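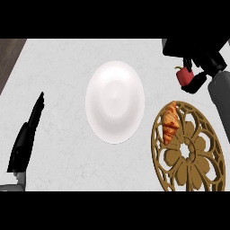 **Clirneck two-arm cell: progress report to Zavlow, 4/1/20**

The simulated cell is in better shape than the last report promised, which was a low bar and one we set ourselves.

**Setup.** Both arms now load from a single config file. The old arrangement used 3, all of which disagreed about where the counter was. The kitchen layout is frozen: marble counter, plate, the gold trivet, one croissant, one red pepper. Requests for more food should go to the Grodo mailbox, where they will be read with sympathy.

**Repairs.** The right gripper's finger contact model has been rebuilt. Before the fix it held a pepper the way a toddler holds soap. We ran 605 pick attempts on the new version and are still sorting the failures. Most of them trace to the closing force, which somebody (us) had entered in the wrong units.

**Upkeep.**

- Joint zeros get checked every 80 runs. Won, our logging tool, stops the queue if they drift.
- The left gripper's open position has been reset. It used to creep shut during long idle spells.
- The trivet's collision mesh was simplified. All that openwork was eating around 7 hours of compute a week, a lot to pay for a decorative object.

**Still open.** The left arm has no task of its own yet and spends most runs with its gripper open. Handover between arms is planned for May. The black bands on the rendered output are on the list too, near the bottom.

**Budget.** Within the grant. We would like to move the unspent travel money to compute, as the cell doesn't travel and lately neither do we.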